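Puver Small Parts Handling Project
Progress report to Brenex, covering May through July
Last updated: Aug 11, 2025
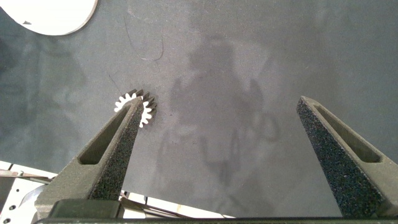

Wrist camera view from the gear task. Gripper open, gear at the tip of the left finger.

1. Where the work stands

The goal for this period was to finish collecting demonstrations for the gear task at the Mukville shop and to begin training on them. Collection is finished. Training has started, and the first policy has been run on the arm under supervision. The second task, seating the gear on a shaft, has not been started and is now planned for the next period.

We recorded 3,754 demonstrations that passed review. All of them were done by remote control, with an operator moving a hand-held leader arm and the robot following. The plan also called for a share of the demonstrations to be done by hand guiding, where the operator takes hold of the robot itself and moves it through the task. We tried this for the first two weeks and stopped. The operator's hands blocked the wrist camera too often, and most of those recordings could not be used. They are kept in a separate folder and are not part of the total above.

2. Operators

Four operators were trained. Each one practiced on larger parts before moving to the gear, and none of their practice runs were kept. The gear is small next to the fingers, and part of it can be hidden behind a fingertip when the gripper closes in on it. New operators tended to rush this step. We now ask them to stop briefly with the gripper open, check both camera views, and then close. Sessions are limited to two hours, as the number of rejected runs went up noticeably in longer ones.

3. Equipment

The printed fingers have held up well. The grip pads wear faster than we budgeted for, and nine sets were used in the period. A worn pad lets the gear turn as it is lifted, which spoils the demonstration. Pads are now changed on a fixed schedule and the change is written in the session log.

The gray work surface will stay as it is. It has picked up smudges and scuffs, and we considered replacing it, but a model trained only on a clean surface would be less useful on a shop floor. Shadows are a harder matter. The arm casts a soft shadow over the area between the fingers, and its shape changes with the overhead lights. For the last part of collection we varied the lighting between sessions on purpose.

There was one unplanned stop. The link between the leader arm and the robot developed a delay that operators could feel but that did not show in our checks. It was traced to a software update and rolled back. Runs recorded during that time were thrown out - this cost us four working days.

4. Review and labeling

Every run is watched by someone other than the operator who recorded it. Reviewers mark the point of contact, the lift and the release. Runs with a dropped gear are kept if the operator recovered and finished the task, and are tagged so they can be left out of training if needed. The Yin labeling tool, which we adopted in May, has made this step quicker, though its export still has to be corrected by hand.

5. Budget

Spending is within the approved amount. Grip pads are over their line and travel to Mukville is under. We ask for approval to move the unspent travel money to parts.

6. Next period

- Complete training on the full gear set and report success rates by gear position.
- Record the first demonstrations of the shaft task, by remote control only.
- Write up the operator instructions in a form Brenex can share with its other sites.
- Fix the timing check so that a delay in the link is caught before a session begins.

We need a decision from Brenex on the second gear size before shaft task recording can be scheduled. The fingers may have to be reprinted if the smaller size is chosen.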